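3.2 Demonstration by remote control

Wrist views were stored with every Stustilau demonstration.
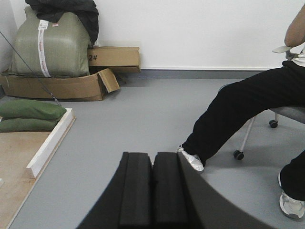
Urszula Śliwiński

The operator moved the arm through a leader device, and 300 demonstrations were kept. 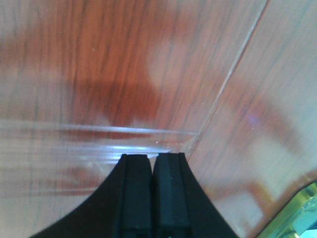

Figure 4. Wrist view, closed-in range: finger tips near a clear plastic rim.

Fixed views were recorded at the same rate. 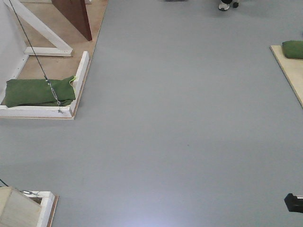 Figure 5. Fixed view of the floor between the platforms.

A second fixed view covers the door side.
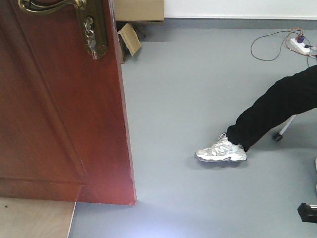

3.3 Data Preparation

Pauses longer than two seconds were removed before training.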